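3.2 Enrolment and turnout among first-time voters in Ritden

Municipal elections in Ritden are held every four years, and voting is not compulsory. Residents who turn 18 between elections are not added to the roll automatically. They must enrol in person at the civic centre or by a signed form, and the form asks for proof of address. Students in shared rentals often have no bill in their own name, and earlier work in neighbouring Bastotholm found this to be the most common ground for rejection.

We obtained the enrolment file for the June election from the municipal returning office. After removing duplicates and people who had moved away, 1331 residents aged 18 to 24 remained. Each record gave the ward, the method of enrolment and whether the person was marked off as having voted. It did not give gender, education or country of birth, so these could not be used as controls.
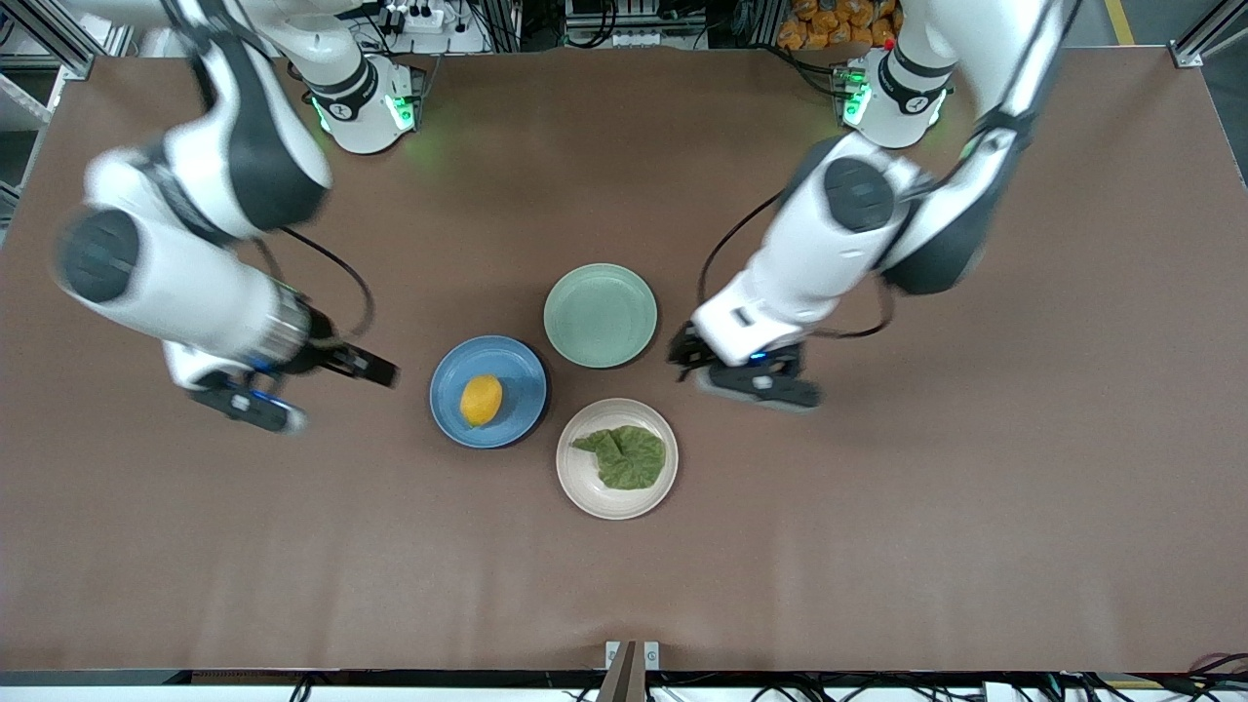
The file was then matched by street address to one of 11 wards. Two wards, Picard and Fliverden, contain most of the student housing and are reported separately in what follows. Ward boundaries were redrawn before the previous election but have not changed since, and the figures for the two elections can be compared directly.

Turnout among enrolled young residents was almost 70 per cent in the wards where a polling place was open on campus or within walking distance of it. In Fliverden, where the nearest polling place was moved to the recreation centre across the highway, turnout was 15 percentage points lower. Picard kept its old location and showed no drop. The gap remained when we left out people who had enrolled in the final week, a group that might be expected to behave differently from the rest.

Method of enrolment mattered less than we expected. Those who enrolled by form voted at much the same rate as those who went to the counter. We had supposed that a trip to the civic centre would mark out the more committed voters, but the data give little support to this. Advance voting was used mainly by people who had also voted in the previous election, and few first-time voters took it up in any ward.

Figure 2. Round dishes on a tabletop, with a lettuce leaf in the white bowl. 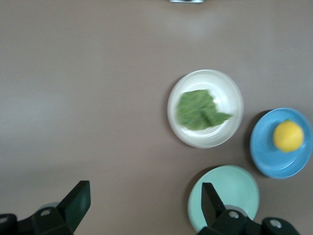

3.3 Limits of the enrolment data

The file covers only people who completed enrolment. Those whose forms were rejected, or who never applied, are missing from it, and turnout as a share of all eligible young residents is certainly lower than the rates given here.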